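Main gauche qui ne relâche plus

leszek_w
Depuis novembre, la main gauche se bloque fermée sur les gants jetables. Défaut de surintensité au pouce, arrêt du bras. Ça arrive tous les 20 cycles.

Phromma
Baisse le seuil de courant, 800 mA c'est trop.

irena.g
Pas d'accord. J'ai eu pareil, c'était le câble du poignet. Vérifie-le hors tension, un collègue s'est fait pincer.

leszek_w
Câble changé, même défaut. La tâche : ramasser les gants autour du bac vert et les mettre dedans.
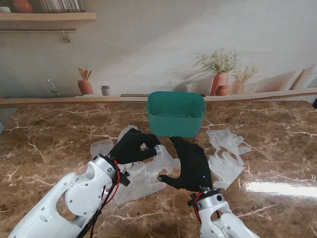 À 200 mA elle ne serre plus assez. Je laisse l'arrêt d'urgence à portée et je teste un autre pouce.

Phromma
Essaie quand même 10 % de moins.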